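Notes for Week 2: Planning a Page Before You Write It
Korletey Evening Writing Course, October 2023
Handout by Selorm Aryee

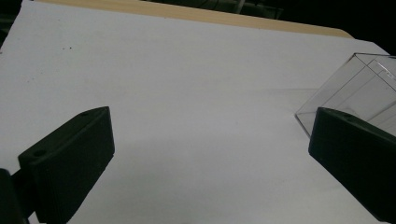 I want to start with the thing I get asked most in this course, which is how you know what goes first. My usual answer is that you don't, and you shouldn't try to know it at the keyboard. A screen makes you write line one, then line two, and before long you're polishing a sentence that may not belong in the piece at all. So for tonight we're working on paper, and I mean big paper, a white sheet that covers most of the tabletop like the one in the photo. A small notepad makes you write small and in a column, and then you've got a list again (I have nothing against lists, but we'll get to them later). On a big sheet you can put your main point wherever you like and let the other bits land near it or far away.

Some of you were in the July group and did a version of this with index cards. Cards are fine. I stopped using them because people kept squaring them up into a neat stack, and once they're stacked you can't see them anymore. I want you to see everything at once, even the parts that embarrass you.

What to do tonight

Pick something you'd like to explain to a stranger. It can be how your street got its name, why your aunt's bread is better than yours, anything. Set a timer for 20 minutes. Write down every piece of it you can think of, anywhere on the sheet, a few words each. No full sentences yet! If you catch yourself writing "In this essay I will," cross it out and have a sip of something.

When the timer goes, stop, even if you're on a roll. Then take a different color of pen and draw a ring around the pieces a stranger would need in order to follow you. People tend to ring far too much on the first go. I'd aim for around eight. If you have more than that, you may have two pieces of writing on one sheet, and that's good news, keep the other one for week 5.

Now draw lines. A line means "you need this one before that one makes sense." You'll probably find one or two rings with lots of lines coming out of them, and your opening is hiding in there somewhere. It's rarely the thing you wrote down first.

An old one of mine

A few years ago I wrote a short piece about the ferry at Flavdale, and I was sure it opened with the ferry itself, the paint, the noise, the man who shouted at everybody. I had all of that in the top corner. But the ring with the most lines was a boring little note saying the bridge had closed. Without the bridge nobody understands why the ferry is full, or why the shouting matters. So the piece opened with the bridge, and the shouting man moved down to the third paragraph, where he was much funnier.

My piece on the market in Zurnstead went the other way. I planned it carefully, started with the history, and bored my own sister. I'd draw that sheet again if I still had it.

For next time

Bring your sheet, folded is fine, plus a first paragraph written from it. One paragraph only. Read the Tultau chapter in the course pack and mark the spot where you first understood what the writer was on about. We'll compare spots in pairs, so please use pencil if you're sharing a copy.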